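Three weeks back at work after my holiday and I'm still getting used to the new end of the building. I do kitting at Flikeck, which for anyone who hasn't read this blog before means I put things in boxes. Gift boxes, sample boxes, those care packs that go to students with a bit of toothpaste and something to nibble. I've been doing it for 11 years and I'm quick, if I say so myself!

Since March we've had the robot learning the same job on the other side of the curtain, and most days I end up over there for part of my shift.
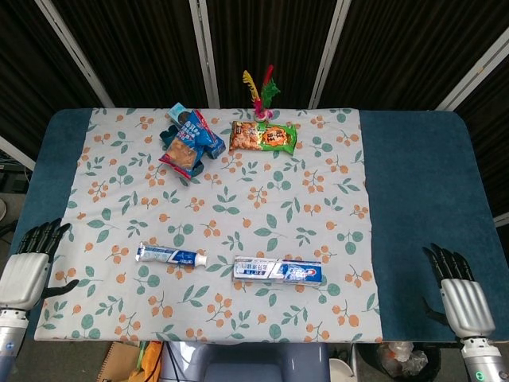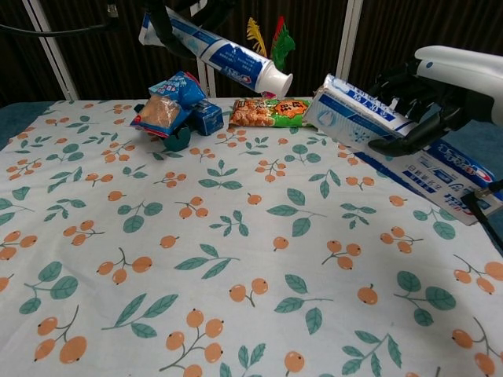

Toothpaste and snacks, both times, with the berry tablecloth; in the second the tube is up in the air.

People at home keep asking me the same thing (am I worried?) and I never give the same answer twice. When the managers first told us, 20 of us were in the canteen and you could have heard a crisp drop. We'd all heard what happened over at Fomton, where they brought in the big sorting line and the late shift just sort of melted away. So no, there wasn't much cheering.

What's changed for me so far is mostly what I think about. I used to pack with my head somewhere else entirely, planning tea or having an argument with my sister that I'd lost the day before. Now I get asked things like which end of a tube I pick up first, and I have to stop and watch my own hands to find out. Boxes are easy enough to explain. Snack bags are a nightmare, because you sort of feel how much air is in them and pinch to suit, and try putting that into words for an engineer before your first cup of tea.

I do like being asked, though. The training we got for the last system, Bashir, was 2 hours in a hot room with a slide show, and then it was our fault whenever it went wrong. This time they come and stand at the bench with us and write things down.

The bit I'm less keen on is the hours. Our site at Baltmont has already stopped taking on temps for the Christmas rush, and those temps were students and mums who counted on that money. I started as one myself. Whatever they say about all of us keeping our jobs (and they have put it in writing, fair play), I'd like to know where the next lot of people like me are meant to begin.

Anyway, I've put my name down for the course on looking after the thing, along with two others from my bench. It starts after the bank holiday and I've already bought a new notebook for it, a nice one with squared paper.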